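To: Lorton Dried & Faux Arranging List
Subject: Re: Two white vases, one sad bundle – where do I start?
From: Mehrangiz Salehi

Hello all,

I was so happy to see this question come through, because it is the exact thing I have been fussing over since September. I'll put the original note first so people on the digest can follow, and then go on for far too long, as usual.

> I have two white vases and a mixed bundle of dried and fake stems that
> a neighbor passed along. One vase is short and wide, the other is tall
> with a narrower opening. Every time I put the bundle in the short one it
> flops over the side and looks like hay. In the tall one it stands up
> fine but looks like a broom. Should I take it apart? It is wrapped with
> tape at the bottom and I'm scared that if I cut it I will never get it
> back together. Also, do I have to throw out the wilted looking leaves?
> I kind of like them.
>
> Ornley end of the county, if anyone is near and wants to come look!

First of all, keep the wilted leaves! Please! They are the best part of a fall bundle. All those curled edges and little dangly bits give you shadows against a plain wall, and a bunch with only perky leaves in it looks like it came straight off the shelf. If one bothers you, turn it to the back and live with it for a few days before you reach for the scissors.

Second, don't cut the tape yet.

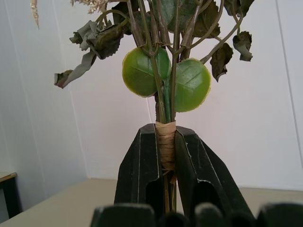

Paper tape is your friend for as long as you can stand to leave it alone. It grips the stems without crushing them, it takes a bend, and it hides below the rim in nearly any vase with some height to it. Mine is a light brown crinkly kind, wound just above the stem ends, and I've left those poking out underneath so I can shift the bundle up or down a little. Above the tape I have dull olive branches, a couple of very round, very green fake leaves side by side, and then all the dark droopy stuff and the pale plumes higher up. Those two round leaves are glossy enough to annoy some people on this list (you know who you are), but I love them. They give your eye a place to land in the middle of all that brown.

If you do decide to take a bundle apart, do it in this order and you won't lose your nerve:

Lay it flat on a light surface, so you can see what has dropped off and whether it's worth saving. Unwrap the tape from the bottom, slowly. Pull out the stiff stems first and put them to one side, then anything curvy, then the wispy grasses last of all because they tangle in everything. When you put it back together, start with three stiff stems crossed at the point where your hand is holding them, and turn the bunch a little each time you add one. It should spiral. If it won't spiral you're pushing the stems in straight down, and that is where the broom look comes from.

About the tall vase. Try a band right where the stems gather, up near the rim. Green looks nice and so does plain string. It stops the bunch from sliding down inside and it lets the top open out, since everything is pinched at one spot. I spent most of a winter stuffing paper down inside a bottle vase before I learned that one from the Azimi workshop, and I could have saved myself a lot of crumpled newspaper.

About the short vase, I would stop asking it to hold the bundle at all. Give it one thing. One!

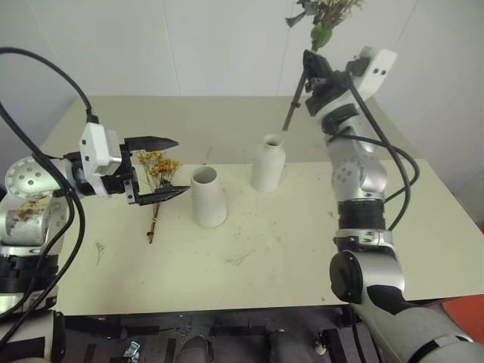

Yellow is what I reach for when there is only going to be a single stem, especially those tiny clustered blossoms on a thin woody twig. They keep their color well if you hang them out of the sun, and they don't need any help from the rest of the bunch. Cut the stem so the flowers sit just over the rim and let it lean wherever it wants to lean. A wide opening looks wrong with a thin sprig for the first five minutes and then suddenly you get used to all that space and wonder why you ever crammed things in there. If it slides around too much, a handful of clean gravel in the bottom will hold it.

Then put the short vase in front and the tall one behind and off to one side. Two white vases don't have to match. I have mine that way and I walk past them more often than I need to, just to look.

On cost, for whoever asked me last month: the whole bunch plus tape came to 5 dollars at the Wamo clearance table, and I bought a 100 foot roll of floral wire at the same time that I will be leaving to my grandchildren. You don't need fancy stems to practice with. Go cheap and mixed, and get as many different textures as you can carry home.

A few smaller things I keep forgetting to say on here:

1. Hair spray on grasses, yes, but take them outside and spray from arm's length. Too close and they clump.

2. Fake stems with wire inside can be bent over the back of a chair to get a soft curve. Fingers alone give you a kink.

3. Don't sweep up the crumbs until both vases are done. Dried flowers shed every time you touch them, so you'll only be doing it twice, and now and then there is a curly little piece in there that you'll want to tuck back in. 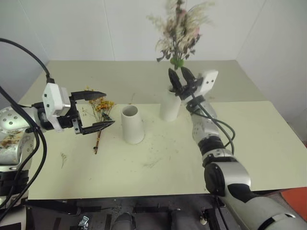 4. Pinks fade first. If you have muted pinks and beiges together, keep them away from the window or in a year they'll all be beige. (Still pretty! But all beige.)

5. Dust with a soft paintbrush, top to bottom, and hold the bunch steady at the rim with your other hand while you do it.

To the original poster – I'm over toward Ornley most afternoons and would love to come by and see what you've got. Write to me off list and we'll find a time after 2. Bring out the whole bundle, droopy leaves and all, and I'll bring tape.

Happy arranging,
Mehrangiz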